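Workshop tips: getting things out of a bin, as learned from a robot

Filed under Small Jobs, Index workshop pages

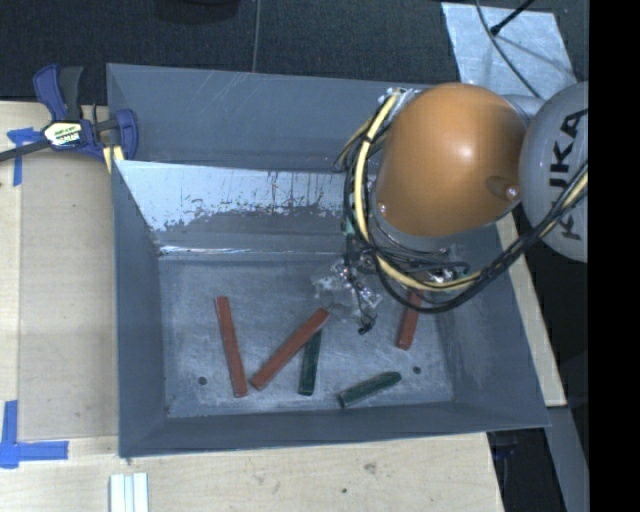
Sticks in the grey bin, red and dark green, with the KUKA arm reaching in over them.

My neighbour Jolanta Tomaszewski works on a bin-picking study called Ulow, and over a long lunch she gave me the results in a form I could use at my own bench. The method is plain enough. Drop stick-shaped blocks in a metal bin, let the arm choose one, let it try to lift it, write down what happened, repeat until everyone is sick of sticks. They got to 789 tries in September, of which 177 were misses. My own figures for finding the 10 mm socket are worse and have never been published.

What I've pinched from them so far:

Take the loner first. The arm did best on pieces with clear space on both sides. Most of us go straight for the bit we want, which is under four other bits, and then swear at it.

If two things are crossed, lift the top one. Sounds insulting written down. Of the 177 misses, 292 minus 200 – that's 92, I checked – were tries at a piece with another lying over it. Yaqin Cui, who did the sorting, put those in a column headed "greedy".

Watch the walls. A stick lying close to the side leaves no room for a second finger, human or otherwise. The arm learned to nudge it toward the middle and then pick. I now do this with drill bits and have stopped skinning my knuckles on the drawer.

Sloping sides are worth having. Small parts slide down to where you can reach them. An old roasting pan does nicely. Ask before taking it.

Clamp the bin. Theirs has a bar clamp on one corner, and mine now has one too, after the screws went under the freezer. Run a bit of tape on the benchtop at the corners as well, so the thing goes back in the same spot after you've swept.

Give up after 3. The best-scoring version of the program allowed three goes at one piece, then moved to a different one and came back later. By then the pile had usually shifted. I tried it on a tub of mixed washers and it works, though you do feel a bit watched.

One thing that didn't carry over: between runs they tip the lot out and drop it in again, to get a fresh jumble. I did this with the cutlery drawer and was spoken to.

Jolanta says the next round is springs. I have a coffee tin of those she is welcome to.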